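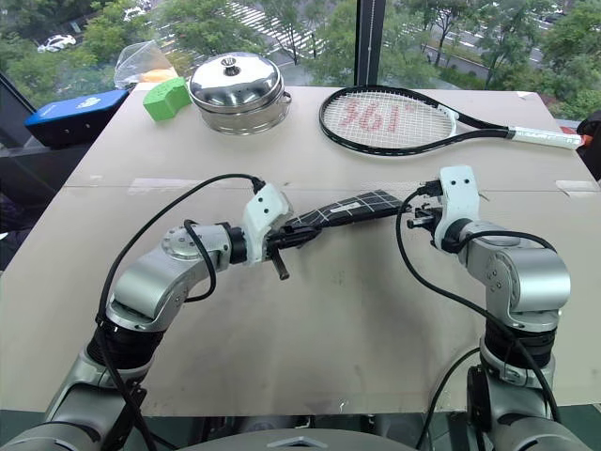
Abb. 3.1: Gefaltetes schwarzes Textil mit weißem Gittermuster auf heller Tischfläche. In der Nähe der Mitte ein kleines Etikett.

Kapitel 3
Falten und Zusammenlegen von Haustextilien

Lesezeit: 10 Minuten

3.1 Wozu ein ganzes Kapitel über das Falten?

Im zweiten Kapitel haben wir die Wäsche sortiert, gewaschen und getrocknet. Viele Lernende meinen, dass die Arbeit damit fast fertig ist. In den Betrieben sieht man es anders. Ein Textil, das sauber ist, aber schlecht gefaltet, nimmt im Schrank zu viel Platz, bekommt Knicke an der falschen Stelle und muss oft ein zweites Mal gebügelt werden. In der Wäscherei Stumstead, in der ich meine Ausbildung gemacht habe, hat man für das Zusammenlegen mehr Zeit geplant als für das Sortieren. Damals habe ich das nicht verstanden.

In diesem Kapitel geht es um flache Textilien des Haushalts: Geschirrtücher, Servietten, Tischläufer, Schürzen und kleine Decken. Kleidung mit Ärmeln kommt in Kapitel 4, Spannbettlaken kommen in Kapitel 5 an die Reihe.

Nach diesem Kapitel sollen Sie

— einen Arbeitsplatz zum Falten richtig einrichten können,
— die Begriffe Längsbruch, Querbruch und Schauseite erklären können,
— ein gemustertes Textil so falten können, dass die Linien gerade liegen,
— wissen, wann ein Textil gerollt und wann es gefaltet wird.

3.2 Der Tisch

Gefaltet wird auf einer glatten, sauberen und leeren Fläche. Ein heller Tisch ist günstig, weil man darauf Fusseln und Flecken von dunklen Stoffen gut erkennt. Auf Abb. 3.1 liegt ein schwarzer Stoff auf einer blassbeigen Platte, und die Kanten sind ohne Mühe zu sehen. Bei weißer Wäsche ist es umgekehrt, hier hilft eine dunkle Unterlage.

Die Höhe des Tisches soll so sein, dass man mit geradem Rücken arbeitet und die Unterarme locker über der Platte hält. Wer sehr groß ist, stellt den Tisch höher. Wer klein ist, soll bitte keinen Hocker benutzen, auch nicht für kurze Zeit.

Ein Fenster am hinteren Ende des Tisches, wie auf der Abbildung, gibt ein gutes Arbeitslicht. Man sieht im Gegenlicht die Falten im Stoff als weiche Schatten. Kommt das Licht nur von der Decke, übersieht man leicht eine Falte, die unter der obersten Lage liegt. Prüfen Sie in diesem Fall mit der flachen Hand.

In einer Haushaltsküche ist der Falttisch häufig auch der Tisch für anderes. Auf dem Bild steht hinten links ein Topf aus Edelstahl. Merken Sie sich für solche Plätze eine einfache Regel: Was zur Küche gehört, bleibt am Rand, und die Wäsche bekommt die Mitte. Töpfe stellt man nur ab, wenn der Boden trocken und kalt ist. Ein nasser Rand auf der Platte geht sofort in den Stoff.

3.3 Drei Begriffe

Längsbruch: Die Faltlinie läuft parallel zu der langen Seite des Textils. Man faltet also die Breite auf die Hälfte oder auf ein Drittel. Ein langes, schmales Paket entsteht durch einen oder mehrere Längsbrüche.

Querbruch: Die Faltlinie läuft parallel zu der kurzen Seite. Mit dem Querbruch wird das Paket kürzer. Er kommt fast immer nach dem Längsbruch.

Schauseite: Die Seite, die im Schrank oder im Regal nach vorne zeigt. An der Schauseite darf man nur einen glatten Bruch sehen, keine offenen Kanten.

Das Textil in Abb. 3.1 ist lang zusammengelegt und liegt etwas schräg auf dem Tisch. Ein Ende ist schmaler als das andere. Bei rechteckigen Tüchern kann so eine Form entstehen, wenn die Kanten nicht genau aufeinander treffen. Man korrigiert das, bevor man den Querbruch macht. Später geht es nur noch, wenn man alles wieder öffnet.

3.4 Muster als Hilfe

Stoffe mit Gitter oder Karo sind für den Anfang die besten Übungsstücke. Die weißen Linien auf dem schwarzen Grund bilden große Quadrate, und jede dieser Linien kann man wie ein Lineal benutzen. Gehen Sie so vor:

1. Legen Sie das Tuch ganz offen hin, mit der linken Seite des Stoffes nach oben.
2. Streichen Sie von der Mitte nach außen.
3. Suchen Sie eine Linie, die der Mitte am nächsten ist. Diese Linie wird der Längsbruch.
4. Nehmen Sie beide Ecken einer langen Seite und führen Sie sie zur anderen Seite.
5. Vergleichen Sie die Linien an beiden Enden. Laufen sie parallel zur Kante, ist der Bruch gerade.

Vorsicht bei bedruckten Stoffen. Der Druck ist nicht immer genau im Fadenlauf, besonders bei billiger Ware. Bei den Geschirrtüchern der Firma Skikico, die wir im Unterricht verwenden, beträgt die Abweichung an der langen Seite 2 Zentimeter. Dann gilt die Kante und nicht das Muster.

Kleine Etiketten sollen nach dem Falten innen liegen, wenn das Tuch in den Schrank kommt. Bei der Übergabe an Kunden macht man es umgekehrt — das Etikett bleibt sichtbar, damit man die Pflegehinweise ohne Öffnen lesen kann.

3.5 Übungsaufgabe zum Einstieg

Falten Sie ein Geschirrtuch zuerst mit zwei Längsbrüchen und einem Querbruch, danach ein gleiches Tuch mit einem Längsbruch und zwei Querbrüchen. Legen Sie beide nebeneinander und notieren Sie Länge, Breite und Höhe. Wiederholen Sie das mit einem Stapel von 12 Tüchern und besprechen Sie in der Gruppe, welcher Stapel im Regal besser steht. Für die ganze Aufgabe brauchen Sie etwa 200 Zentimeter freie Tischlänge.

Im nächsten Abschnitt folgt das Falten auf Drittel.

Hawi Endale, Textilpflege im Haushalt, Lehrbuch für das erste Ausbildungsjahr

Kommentare

Nouri: Danke für das Kapitel. Bei 3.3 habe ich Längsbruch und Querbruch immer verwechselt, jetzt geht es besser. Gibt es eine Lösung zu der Aufgabe in 3.5?

waeschekorb_b: Das mit der dunklen Unterlage bei weißer Wäsche kannte ich nicht. Probiere ich am Samstag aus.

M. K.: In unserem Betrieb liegt das Etikett immer innen, auch für Kunden. Vielleicht kann man schreiben, dass es verschieden gemacht wird?

© Cladgate Lehrmittel | Kontakt | Nach oben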